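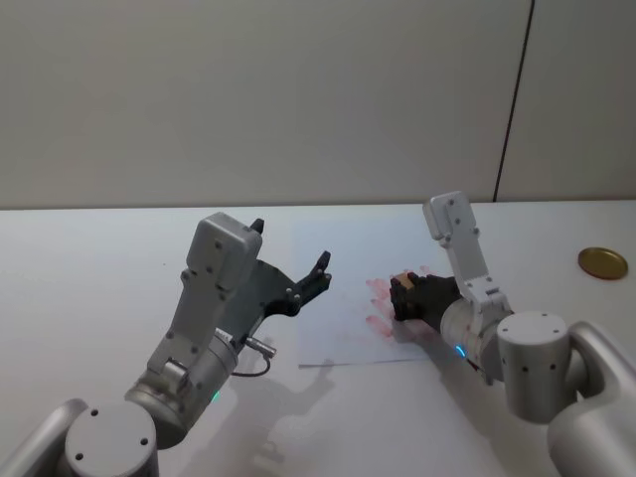

Two silver-gray robot arms with black grippers over a white tabletop.

When to Go: Skarance and the Drastska Valley

Several readers wrote in after the last issue to ask about the weather in Skarance, mostly because the guidebooks give it one line and then move on to the coast. The short answer is that late spring and October are the easiest times to visit. The longer answer depends on whether you plan to stay in town or go up the valley.

Skarance sits where the Drastska River meets the sea, with hills close behind it on the north side. The hills keep off the worst of the winter wind, but they also hold low cloud over the town in the mornings. It often clears by lunch. If you have only one day, do the museum and the covered market first and save the harbor wall for the afternoon.

Spring

Spring comes late. The trees along the river road are usually still bare when the first ferries start running again, and the nights are cold enough for a proper coat. Rain falls in short, heavy showers with clear spells between them. Paths near the river can flood, and the lower one is closed when the water is high. A board at the bridge says whether it is open. Hotels are quiet and will often give you a better room if you ask at the desk.

Summer

Summer is mild and not very dry. Most days are warm enough for short sleeves by mid-morning, and the sea breeze picks up in the afternoon. The beach faces west and gets sun until late in the evening. The water stays cool all season. Local children swim in it without complaint, but visitors tend to come out quickly.

The busiest stretch is the regatta, when rooms in town sell out. Josulwood, the next stop up the line, is the usual backup. It is a small place among pine woods, cooler than the coast after dark, and it has two guesthouses and a bakery. Bring insect repellent for the evenings there. The shop sells it but runs out.

Fall

October is the month I would pick. The sea has had all summer to warm up, so the town stays mild after the hills have turned cold. Mornings are foggy along the Drastska and the afternoons are often clear. The valley woods are at their best color early in the month, a little later around Josulwood. Storms start to come in off the water toward the end of the month, and the ferries may be canceled at short notice. The boat office posts changes by the ticket window on the evening before.

Winter

Winter is wet in town and white in the hills. Snow seldom lies long at the harbor, but the upper valley can have it for weeks. The road past Josulwood is plowed as far as the old quarry and no farther. Daylight is short, and most of the cafes on the front close until spring. The one beside the station stays open.

Getting up the valley

The Akpan bus is the only public transport beyond Josulwood. It leaves from the station forecourt, bay 3, and the full run to the top stop takes 49 minutes in good weather. Allow longer after rain. The driver takes coins and cards but can't change large bills. The last bus down on a Friday is later than on other days.

The top stop is 400 meters above the town, and the difference in temperature is easy to feel when you step off. Take a sweater and a rain jacket even if the harbor is sunny. There is a shelter at the stop but no cafe.

What to pack

Layers work best in every season. Shoes with a good grip are useful on the harbor steps, which are stone and get slick. An umbrella is fine in the old streets and close to useless on the front, where the wind comes from all sides.

Joonas Kauppinen will cover the islands off Skarance in the next issue, with notes on the ferry crossings and where to stay if the boats stop. Questions for him can be sent to the usual address.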